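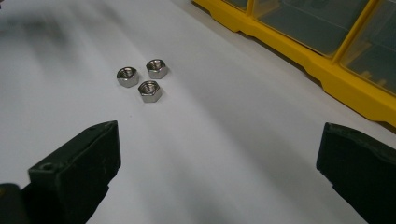 Recipe Testers Wanted: Quick Breads and Muffins

Debnath is putting together a baking booklet for home cooks, and we need people to try the recipes in their own kitchens before it goes to print. The booklet covers quick breads, muffins, scones and coffee cakes. Most of the recipes were collected in February from home bakers in Wuvelberg and Pritdale, and many of them have never been written out in full before.

What you would do

Each tester gets 3 recipes by email and has 14 days to bake them. Follow each recipe as written the first time, even if you think you know a better way. If you want to bake it again with changes, go ahead, but report that batch separately.

After each bake, fill in a two-page form. It asks for the pan you used, the oven temperature, the actual baking time, how many pieces you got and what was unclear in the directions. Notes on taste are welcome. Notes on confusing steps are more useful to us.

Who can apply

You need a working oven, measuring cups and spoons, a standard muffin pan and a loaf pan. A kitchen scale helps but is not required. No professional experience is needed, and we would like to hear from some people who rarely bake. You must be 18 or older.

One group of recipes is gluten free and another has no eggs. Tell us if you would like to be in either one. All recipes list wheat, nuts and dairy where they are used, but please read the ingredients before you start.

Pay

Testers are paid $92 for the full set once all forms are in. We also pay back the cost of groceries if you send receipts. Staples you already have at home are not covered.

How to apply

Send a short email to the Debnath test kitchen with your town, the type of oven you have and the last 2 things you baked. Applications close March 12, 2020.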